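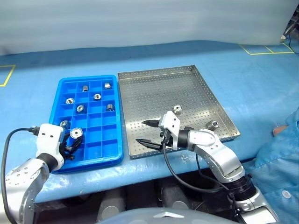
A blue compartment tray with small metal parts, including hex nuts, on a blue work table.

Poltex has added a free puzzle game, Skellwood Sorters, to its browser games page. Players guide a family of badgers through 33 levels, matching coloured acorns before the creek floods. Each level has 3 lives, and a bonus round opens after every 5 wins.

Designer Panagiotis Ververidis said the early levels suit children who are still learning to read.

A two-player race called Ristulville Dash will follow in March. Scores over 600 unlock a new badger hat. Saved games from the older version will carry over.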